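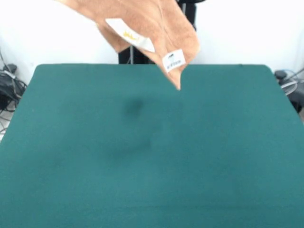 Daltby Household Help > Laundry > Towels

Stiff towels, and what to do about the labels
Posted by jeltden_laundry in February

I have a set of 6 bath towels from Ginum that have gone stiff over the winter. I wash them at 140 degrees with regular detergent and a capful of softener, then hang them in the basement. They used to be fluffy. The other problem is the labels. There are two white ones, a long strip and a smaller one that is closer to square, and when a towel is hung up they stick out where everyone can see them. Can I cut them off without the hem coming undone? And is there a way to get the softness back, or are the towels finished?

hutchins1406

Stop using the softener. It coats the loops and the towel gets stiff and stops soaking up water. Run the towels once with half the detergent and a cup of white vinegar, no softener, then once more with nothing at all. Before you hang each one, lay it on a table, take hold of the middle, lift and shake. Do that 7 times or so per towel. It stands the loops back up. Leave a tan one in a heap after washing and it will dry with hard creases, mostly along the woven band.

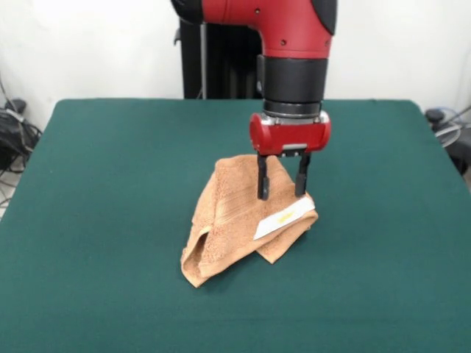

Tan terry towel with the care label at the edge.

On the labels, look at how they go in before you cut. If the label is caught in the hem seam, don't pull it and don't unpick it. Use small scissors and cut straight across, close to the stitching. A stub will be left behind and it can scratch a little for the first few washes. If the label is sewn on top of the hem with its own thread, you can pick that thread out and the hem will hold.

Also, hang them by the short edge with two clips. A towel hung from one point droops into folds, and the inside of the folds is the last part to dry.

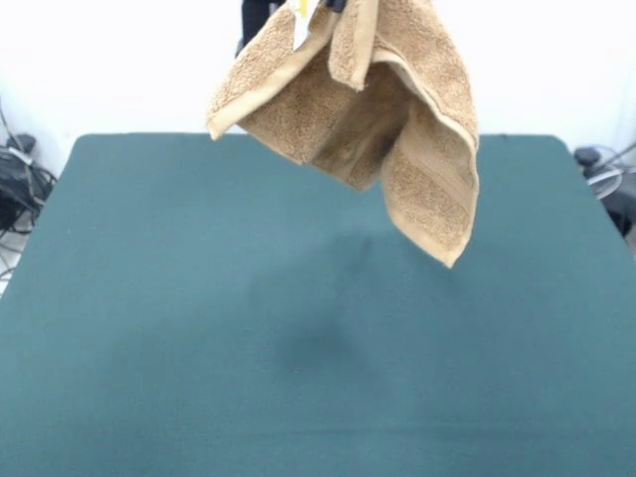

ginumfan says vinegar did nothing for hers and a short tumble did. Ten minutes on low after they come off the line, then fold right away. She leaves the labels on so she can check the wash temperature.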